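Can a robot do my chores yet? FAQ
Last updated Friday, October 15, 2021

We get these by email a lot. Short answers, will add more when theres time.

Can I buy something that folds laundry?
Not from us, and not anything I'd put in my own house. Towels and flat stuff, sort of, in a shop, with a person standing by. Shirts no. Fitted sheets, please stop asking.

Why is cloth so hard? It's just a towel.
A box is the same box after you pick it up. A towel isn't. Grab it an inch over and the far corner goes somewhere else. The machine has to find an edge, get one layer and not two, lift without dragging the rest along. People do it by feel and can't say how. 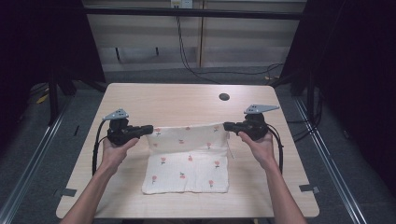 Folding a flowered cloth, one gripper near each top corner.

So who does the folding while the robot learns?
People. Hand-held grippers, same kind of jaws all day, so the motions are ones a machine could copy later. Slower than bare hands – you lose your fingertips and it's annoying for the first hour. Then you get used to it.

How many folds does it take?
Our Bimon set stands at 2,861 folds. Sounds like plenty. It isn't, most of it is flat squares and rectangles. Started in March.

What goes wrong most?
Edges. Thin crinkly cotton is the worst, it bunches up and you can't tell the hem from a wrinkle.
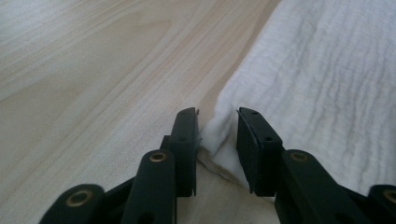 Second worst is letting go. Open the jaws too quick and the fold springs back, or the corner sticks and comes up again with the gripper. Stiff cloth is better. Anything knit, forget it for now.

Does the pattern on the cloth matter?
More than we thought. Prints help, theres something to track. Plain white on a pale table is rough on the software and not great for people either.

Do tags and labels cause trouble?
Small things stick out of nearly every piece of household cloth: tags, loops, loose threads. A person folds right over them without a thought. Software sees one and may decide it's a corner. The off-white waffle cloth has a bright white tag past its right end, exactly the kind of thing that gets grabbed by mistake. We leave them on. Your towels have tags too.

What about the shop floor? Is that further along?
Yes. Same part, same bin, same light, all shift. The Hanport line packs rigid parts fine. The Eichhorn laundry trial is 18 stations and only 2 of them fold without help, hand towels both. The rest feed and stack, people do the inbetween.
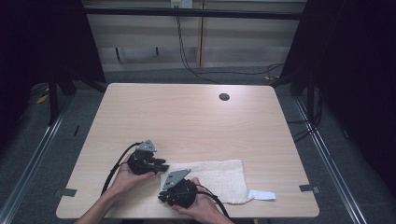
Dishes? Vacuuming?
Vacuuming is done, you can buy that. Dishes – loading maybe, scrubbing no. We haven't worked on either. Try the Tramusow people, they do kitchens.

When will it be in homes?
Don't know. Folding one towel laid flat on a clear table, with a gripper already at its lower left like the waffle one gets, is the easy version. Your basket is a heap with socks in it. I'd guess roughly 3 years for a decent towel machine in a hotel laundry. Homes later, no date.

Can I send you my old towels?
Yes! Clean please. Mail room address is on the contact page.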